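Teaching the arm before the arm is switched on

3/3/22

The lab automation group at Udholm has two arms on order for its sample room. While it waits, the group is collecting the examples the arms will learn from, and all of them so far come from simulation.

The head of the group says the decision was mostly about cost. "A person can record six good runs an hour on real hardware if nothing goes wrong," she said. "Something usually goes wrong. In simulation you press reset and the table is back the way it was."

The project is called Policarpio. An operator sits at a desk with a hand controller and steers a simulated arm through a short job, such as picking up a block or moving a tool to one side. The software saves the joint positions and the rendered views at every step. The learning system is then trained to copy what the operator did.

The target for each job is 1,000 saved runs. For the block job the group has 567. Bad runs are kept too, in a separate folder, and do not go into training for now.

"We threw them out in the first month and I regret it," she said. "A dropped block tells you where people misjudge the distance. We could have used that to move the default view."

Operators come from two places. Staff at Udholm record in the mornings, and a small firm in Borstead, Cakside, takes the afternoons. The two groups work differently. Cakside's people are faster and take the shortest path to the object. Udholm's staff stop above it first, then come down – a habit from handling glass.

She has not asked either group to change. "If everyone moves the same way, the system learns one way. I would like it to have seen a few."

The room around the table is modeled as well, down to the furniture. She said early versions had only a table and a gray floor, and the trained system did poorly when anything was added behind it. 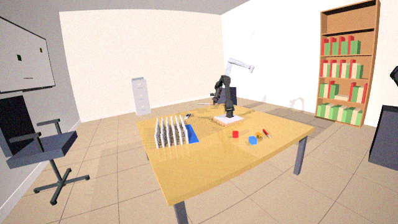 Policarpio's simulated room, with the test-tube rack, blue pad and small items on the table.

Asked whether any of this will carry over to the real arms, she was careful. Friction is hard to get right, she said, and so is anything thin. The group plans to record a smaller set on hardware in August and compare the two.

"I expect the blocks to be fine," she said. "The screwdriver I would not bet on yet."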